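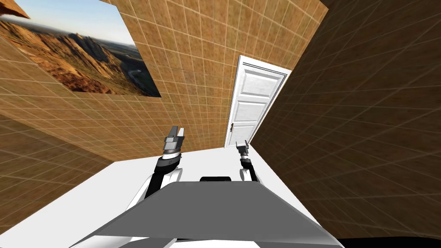 Page last changed: 5 Aug 2020

Bernice Darko on taking over a bakery with no recipes

Caught Bernice between the second bake and the school run, so this is a bit in bits. She has had the shop on the corner, the old Ó Ceallaigh bakery, for two years. Still says Ó Ceallaigh over the window. She isn't changing it.

"People would just call it that anyway," she says. "Signs cost money."

She was a payroll clerk before. Twelve-hour days in the busy weeks, a sandwich at the desk. Baked at weekends, gave most of it away. Then the old owner stopped her in the street and asked if she knew anyone who'd want the lease.

"I said me. I hadn't told my husband. I hadn't told myself, really."

What she got for her money: two deck ovens, a mixer that only ran on its slowest speed, a lot of tins, and no recipes whatsoever. Mr Ó Ceallaigh never wrote anything down. He came in for a fortnight and she followed him about with a notebook and a set of scales, trying to get the bowl weighed before he tipped more flour in.

"He'd say, that's enough water. And I'd say, how much is that? And he'd look at me as if I'd asked him what colour Tuesday was."

The first month was bad. Soda bread like a doorstop. The white tin loaf came out with a hole under the crust you could get your thumb in, and customers brought them back, quite politely, in the bag. She kept a log. Flour, water, room temperature, what went wrong. By September she'd filled the notebook and started another.

The flour turned out to be the trouble. He had been on one mill for years, and she'd switched to a cheaper sack to save a few pounds. Went back to the old one and the hole went away. Mostly.

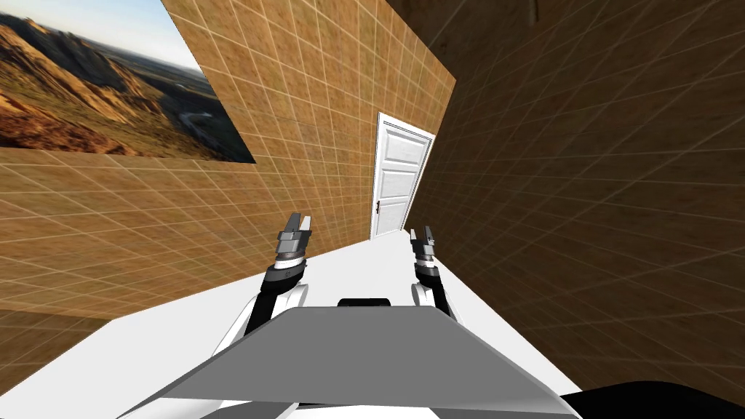
The rye is the one she's proudest of, and that wasn't his at all. It came from Folke Forsberg, a retired ship's cook who lives over the chemist's and who turned up one morning with a jar of starter wrapped in a tea towel.

"He told me my rye was a brown loaf in a costume. Which was rude. He was right though."

They sell it Thursdays only, no, sorry, she has corrected me, she'd rather I didn't print the day as it keeps moving. Ask in the shop. It needs a long cold rise, sixteen hours if the fridge behaves, and she won't cut it until the day after. Neither should you. She gets quite firm about this. Wrap it in a cloth, leave it alone, thin slices.

On money she is frank. The shop took £2885 in its best week so far and that sounds like a lot until you take off the flour, the gas, the rent and Rachid Morsy, who does the night bake and is, she says, worth twice what she can pay him. Butter went up twice in the spring. She put 10p on a croissant and got a letter about it.

"A proper letter. With a stamp on! The stamp cost more than the ten pence."

Did she think about packing it in? Yes. Once, properly, when the big oven went off with 62 loaves inside it and the repair man couldn't come till teatime. She carried what she could to the small oven and did the rest in batches, and some in her own kitchen at home, with the door open and the smoke alarm in a drawer. Opened late. There was a queue.

"Someone had brought a folding chair. I cried a bit behind the flour and then I served them."

Next up is a proper cake counter, if she can find the room for it, and a morning class for people who want to learn plain bread. No sourdough in the first class, she's had enough of being asked. Just yeast, flour, water, salt and time to get it wrong in.

And the recipes? All typed up now, in grams, in a ring binder with plastic pockets. Mr Ó Ceallaigh came in to look. Read the page for the tin loaf all the way thruogh, twice.

"He said, too much salt. Then he bought one."

Open from seven, closed when it's gone. Bring a bag if you have one. Orders for large loaves by noon the day before please, at the counter or by phone, she doesnt check the email.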